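Brito House reopens its ground floor in May

The ground floor of Brito House will open again in May after a winter of work on the heating, the front windows and the main lounge. The upstairs rooms stayed open the whole time and will keep their present hours until the end of the month.

Most of the work was under the floor. The old heating pipes ran from the boiler room on the Grotley Road side to the far end of the lounge, and two of them had been leaking for longer than anyone knew. Residents will remember the cold mornings last year. Duvham, the contractor, replaced the full run and put in separate controls for the lounge, the reading room and the hall. Each room can now be heated by itself.

The bill for the pipes came in $400 under the estimate. That money has gone toward new weatherstripping on the front door, which used to rattle in any kind of wind.
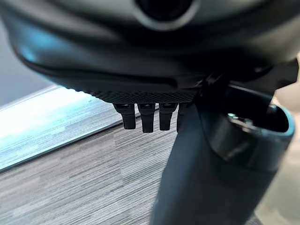 HOUSE NEWS

What is changing on the ground floor

The lounge will be open from 7 a.m. to 10 p.m. Bookings for private use are limited to 3 hours and can be made up to 2 weeks ahead. Please use the book at the front desk. Requests left on the phone line have been missed in the past, and the line is now for repairs only.

The reading room can hold 16 people under the new fire plan. Groups larger than that should ask for the lounge. The card group and the Ivari language circle have both been given their old evenings back. The sewing group has moved to the afternoon at its own request.

The hall closet is now for shared items only. Anything left there over the winter has been boxed and put in the storage room behind the kitchen. Boxes not picked up by the end of May will go to the thrift store in Grotley. There are a lot of umbrellas.

Food is allowed in the reading room again, but hot meals should stay in the kitchen. The kitchen itself has not changed, apart from a new faucet and a second trash can for recycling. The dishwasher still needs to be started by hand after the door is shut. Instructions are taped to the side. 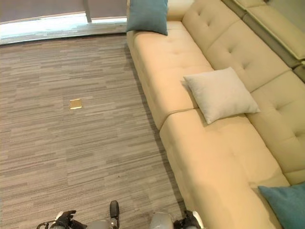

Cream seating and gray striped carpet.

Looking after the lounge

Several people asked about cleaning. Spills on the seating should be blotted with a clean cloth and plain water. Please do not use spray cleaners from the kitchen cupboard, and leave a note at the desk if a mark stays. The carpet is vacuumed every morning before the room opens. Shoes are fine, but boots with salt or mud on them should come off in the hall, where there is a rack.

Furniture can be moved for events as long as it is put back the same evening. Lift it and do not drag it. The heating controls are on the wall by the lounge door and should be left as set. If the room feels too warm or too cold for more than a day, tell the desk and Duvham will be called back. The work is covered through next winter.

Parking is unchanged. The two spaces nearest the side door are for deliveries until noon and open to anyone after that. The side door will be locked at 9 p.m., so please come in by the front if you are back later.

Items for the next newsletter can be left in the tray at the front desk.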